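Payroll tax filing check, Gallevton office
Period: February quarter
Sheet 2 of 2

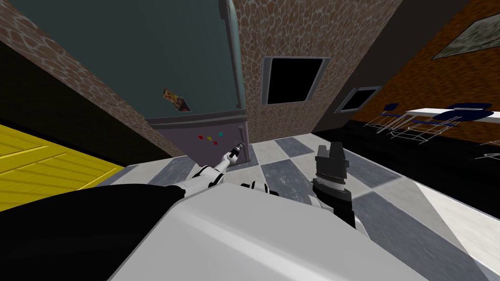

Checked by Bleddyn Gape | 13 November 2019

1. Withholding totals match the ledger: Yes.
2. Late payments logged: Yes. One to the Breltden county account, with a penalty of $50.
3. Staff forms on file: 27 needed, all found. Two have old addresses. Send new forms.
4. Sales tax kept apart from payroll tax: No. $1,673 was posted to the wrong account. Grewal to move it and send me the entry.
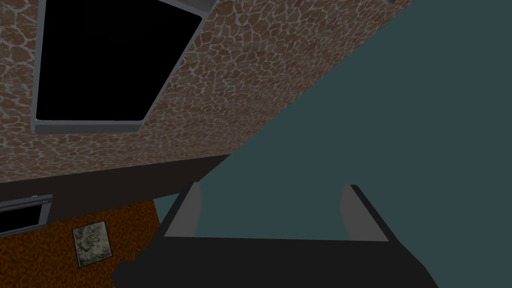
Simulated room, gripper open

5. Export duty receipts signed: Partly. The Cludonel receipts have initials only. Full signatures needed.
6. Backup copy kept off site: Yes.
7. Refund claims reviewed by a second person: Not done. Same comment as last time.

Items 4, 5 and 7 stay open. Do not file the amended return until item 4 is cleared.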